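Migración del catálogo de préstamos del centro Longo a una base de datos relacional

Informe de proyecto, segunda entrega
20/01/2026

1. Antecedentes

El centro Longo gestionaba el préstamo de material mediante una hoja de cálculo única, con una fila por movimiento. La hoja no distinguía entre artículo y ejemplar, de modo que dos unidades del mismo modelo figuraban con idéntico nombre y solo se diferenciaban por una anotación libre en la columna de observaciones. Las devoluciones se registraban sobrescribiendo la fila original, con la consiguiente pérdida del historial.

El proyecto Natness tiene por objeto sustituir esa hoja por una base de datos normalizada. Esta entrega cubre el modelo de datos, la importación y las pruebas de integridad. La interfaz de consulta se entregará en mayo.

2. Modelo de datos

El esquema consta de cuatro tablas: articulo, ejemplar, usuario y prestamo. La relación entre articulo y ejemplar es de uno a muchos. La tabla prestamo contiene dos claves foráneas, una a ejemplar y otra a usuario, además de las fechas de salida, de vencimiento y de devolución. Esta última admite valor nulo: un préstamo sin fecha de devolución se considera abierto.

El esquema se encuentra en tercera forma normal. Se valoró guardar en ejemplar una columna con el estado (disponible o prestado), pero el dato puede derivarse de prestamo y su duplicación obligaría a mantener un disparador. Se optó por una vista.

Los nombres de artículo se definieron como cadenas de hasta 255 caracteres. Las observaciones se trasladaron a un campo de texto sin límite - en la hoja original había celdas con varios párrafos pegados desde correos. El código de ejemplar es alfanumérico y no tiene significado propio.

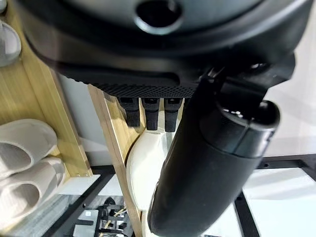

Figura 1. Carcasa negra mate con banda inferior de puntos en relieve y tres salientes cortos.

3. Importación

La hoja se exportó a texto delimitado por punto y coma, con codificación UTF-8. El fichero resultante tenía 2000 filas. La carga se realizó con Ukgate, que permite definir reglas de transformación por columna y envía a un fichero aparte las filas que no las cumplen.

En la primera pasada se rechazaron 199 filas. La causa más frecuente fue el formato de fecha: convivían día/mes/año, mes/año y texto como "antes de vacaciones". Otro grupo correspondía a usuarios sin identificador, anotados solo con un nombre de pila. El resto eran filas duplicadas por copia y pegado.

Las fechas incompletas no se estimaron. Se creó una tabla auxiliar, prestamo_historico, sin restricciones sobre esas columnas, donde se conserva el texto original. Los informes de uso no consultan esta tabla.

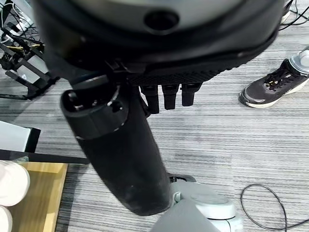 Para los usuarios sin identificador se siguió el mismo criterio. Asignarlos por semejanza de nombre habría generado vínculos imposibles de comprobar después, y la normativa interna del centro exige que todo préstamo activo tenga un responsable inequívoco. Los duplicados se eliminaron comparando ejemplar, usuario y fecha de salida; cuando diferían en las observaciones se conservaron ambos textos concatenados.

4. Pruebas de integridad

Las pruebas se ejecutaron con Kosby sobre una copia de la base. Se comprobó que:
- ningún préstamo remite a un ejemplar inexistente;
- la fecha de devolución nunca es anterior a la de salida;
- un ejemplar no tiene más de un préstamo abierto.

La tercera comprobación falló en 2 ejemplares. En ambos casos la devolución anterior no se había anotado en la hoja. Se corrigieron a mano y se añadió un índice único parcial sobre los préstamos abiertos, que impide repetir el error desde cualquier cliente.

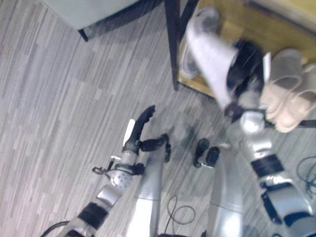
¿Por qué un índice parcial y no una restricción de unicidad sobre la columna de ejemplar?

Una restricción sobre toda la columna permitiría un solo préstamo por ejemplar en toda la vida de la base. El índice parcial se aplica únicamente a las filas con fecha de devolución nula, y el historial cerrado queda fuera de su alcance.

5. Trabajo pendiente

Falta definir la política de copias de seguridad y el plazo de conservación de los datos personales. También queda por decidir si las reservas se modelan como una tabla propia o como un estado previo del préstamo. La segunda opción requiere relajar la obligatoriedad de la fecha de salida y afecta a la segunda prueba del apartado 4.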